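CHAPTER 7
Comparing Multi-Fingered Hands on Soft Materials

Rigid blocks and cylinders tell the student little about how a hand will behave on bedding. A sheet folds, slips and hides its own edge, and a grasp that suits a box may gather too much cloth or none at all. The Brurnley trials, directed by Marleny Tamayo, compared hands and wrist cameras on such material. 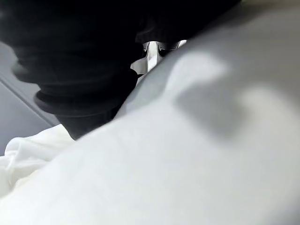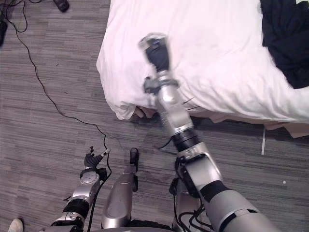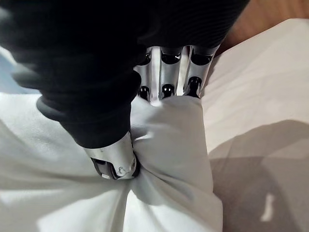

Work with white fabric, seen from head and wrist cameras.

294

The trials comprised 506 grasps. Section 7.1 defines the terms used in scoring them. Section 7.2 considers finger coverings and grip, and Section 7.3 treats the choice of camera position.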